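Comparing Two Finger Sets on a Hand-Held Gripper for Cloth

Project report, second year, Mechatronics
Group members: Berkay Uysal, Carleen Dunstan, Szymon Kaczmarczyk
Supervisor: Marama Ellery

1. Purpose of the project

Our group was asked to choose a small question and answer it with measurements. We chose the fingers of the hand-held gripper, because the fingers are cheap to change and the other groups in the course were already working on motors. The question is: does a soft finger pad help when a person uses the tool to pick up and fold clothes, or is a plain hard finger enough?

The plain set is called Flerker in this report and the padded set is called Clasell. These are only our names for the two drawings. Both sets have the same length and the same opening.

2. Equipment and place

The work was done in a furnished bedroom, with normal bedding. We wanted the cloth to lie on something that gives way a little, as it does in a home. On a hard table both finger sets were easy to use and we could see no difference between them.

Two tools are used for folding, one in each hand. For picking up, only one tool is used. The camera on the tool has a very wide lens, so straight walls come out curved and the fingers always take the lower part of the picture. We found this useful, as both fingertips stay visible while the cloth is between them.

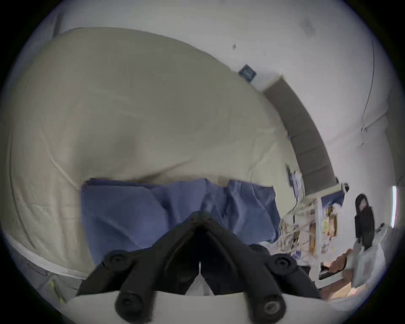

3. Method

Every attempt belongs to one of two tasks.

Task A, picking up. The cloth is dropped in a heap and must be lifted with one tool. The attempt is counted as good if the cloth stays in the fingers for 5 seconds.

Task B, holding a hem. A T-shirt is spread on the bed and one tool takes each bottom corner. The hem is pulled straight and then folded upwards. The attempt is counted as good if neither corner slips before the fold is finished.

We made 213 attempts in total. Berkay and Carleen changed places after each block, so that one person's habits would not decide the result. Szymon wrote the table and did not handle the tools. In April we repeated a part of Task B, as the first notes did not say which finger set was on the left side.

4. Results

In Task A the two sets were almost equal. A heap of cloth has many folds standing up, and either finger can close on one of them. Most of the failures came when the operator lifted too early, and this happened with both sets.

Task B was more difficult. The corner of a hem lies flat, so the tips must go down to the sheet and close there. If the tips press too much they take the sheet together with the shirt. If they press too little they close on nothing. The Flerker tips went under the hem more easily. The Clasell tips were thicker and sometimes pushed the hem away, but once they had a corner they lost it less often.

In all, 31 attempts failed, and most of these belong to Task B. We also noticed that the amount of cloth in each corner matters. When one side is gathered into a bundle and the other is held only at the edge, the pull is not equal and creases run over the body of the shirt.
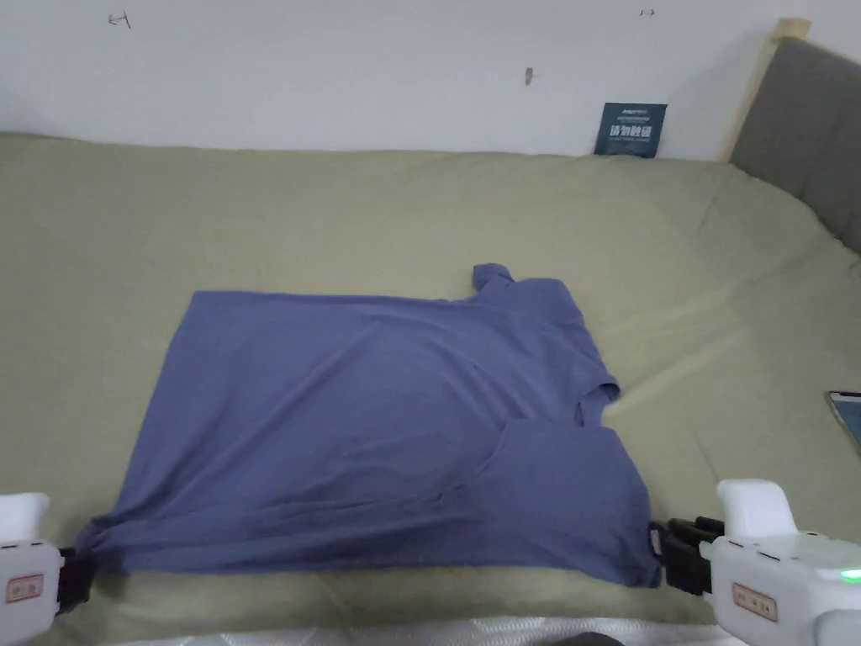 Figure 2. Task B, both bottom corners of the T-shirt held in the grippers.

5. Problems

The cables of the camera were too short at first and the operator had to stand closer than was comfortable. We borrowed a longer one from Barış Sarıgül.

The weight of the tool was not considered in our plan. After a long block the wrist becomes tired – Carleen reported this first – and the last attempts of a block are slower. We did not measure it.

6. Discussion and further work

For flat hems we would suggest a thin tip with a soft pad placed a little behind it. We made a drawing of this but it was not printed before the end of the project. The drawing is in the group folder with the name Avside.

Our results are valid for T-shirt cotton and similar cloth. We cannot say anything about wool or thick towels. It would also be good to have one more operator who did not take part in designing the fingers, as Berkay and Carleen both knew which set they were holding.

The table of attempts is attached as Appendix A and the finger drawings as Appendix B.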